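Forum home | Cells and fixtures | Grippers | Search | Log in

Cloth keeps creeping on the two-arm folding cell

Sobia Jadoon, 2021-12-18

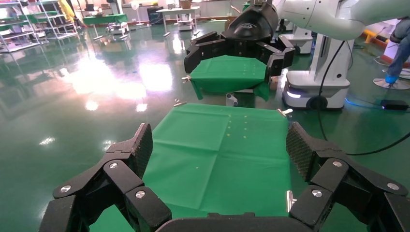
What I have and what I've tried

Two arms, a black multi-fingered gripper on each, green cloths. The far arm holds its cloth up, the near one waits over the cloth that's lying flat, clipped at the far corners. We call the cell Hudenmont, after the street, and it is about as punctual as the bus that runs down it. Over a shift the flat cloth creeps towards the near gripper and the fold comes out crooked. Out of 88 folds yesterday, 86 were fine by the log and visibly not fine by eye. I've re-taught the pick point four times. Is it the clips, the grip faces or me?

Shoaib Bhutto

Stop re-teaching. You're chasing the cloth round the table with the program, and the cloth will win.

Power down and look at the diamond pattern on the inner faces of the fingers. On ours at Sorrentino it fills with lint, then the fingers drag the cloth a little each time they let go. Dry toothbrush, along the grooves, no solvent. While you're in there, put a driver on the screws at the finger joints. Nip them up, don't lean on them.

Then the clips. Tug each corner by hand. If it slides, change the clip. Two at the far side won't stop the near edge wandering, so I'd add something there too, well clear of the fingers. Press the fold creases out before you load as well, they lift the cloth just enough to catch.

Run 20 folds at half speed and measure the corner after the last one. Teach the point again after that, once.

wosard_fan

have you tried a heavier cloth

Sobia Jadoon

It was lint. A shocking amount, practically a third cloth. Creep is down to next to nothing, and the near edge gets its own clips in January, when purchasing wakes up. The heavier cloth is noted.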